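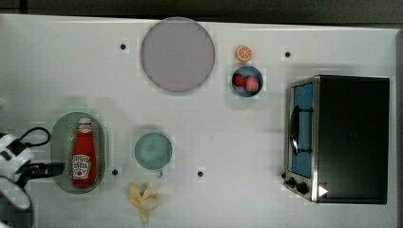
Nuala Carroll wants to know, before we get going, whether a bad demonstration is worse than no demonstration at all. Her group at the Gaseck bench recorded 40 of them last May and kept 31, and she still wonders if the other nine should have stayed in. I love this question, and I'm going to take the long way around to it, so please bear with me.

Handout 2: Showing the arm what you want

There are two ways to show a robot a task in this course. You can take hold of the arm and guide it through the motion with your own hands (kinesthetic teaching, in the reading), or you can drive it from a distance with a controller, watching the table or the camera view as you go. Both give us the same sort of record in the end: where the joints were, what the gripper was doing, and what the cameras saw, all lined up in time.

Guiding by hand feels wonderfully natural, and most of you will like it better in the first hour. The trouble is that your sleeves and elbows get into the camera views, and the robot will not have your elbows there when it works alone! Remote control keeps you out of the picture, but you lose the feel of the thing, and beginners nearly always come in too fast.

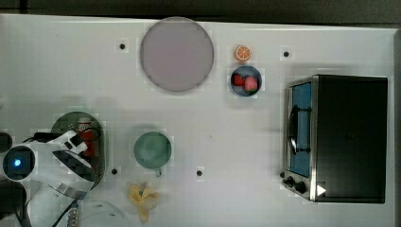
So slow down, and above all slow down near the object. Pick one approach and stay with it for a whole batch. If you reach for the bottle from the left in one run and from overhead in the next, the learner may settle on something in between that suits neither — a point the Tully notes make very well, with better drawings than mine.

Now, back to Nuala's question. A clumsy run that recovers is often worth keeping, as it shows the arm how to get out of trouble. A run where you changed your mind about the goal halfway through should go. Write down which is which while you still remember. 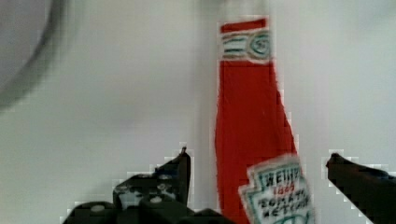

Fig. 3. Wrist view: ketchup bottle between the open fingers.

For the lab, record 2 short practice runs and throw them away, then begin your real set. The Skostmont log sheets are in the drawer under the printer. Leave the last column blank for now, we'll fill it in together when we get to replay.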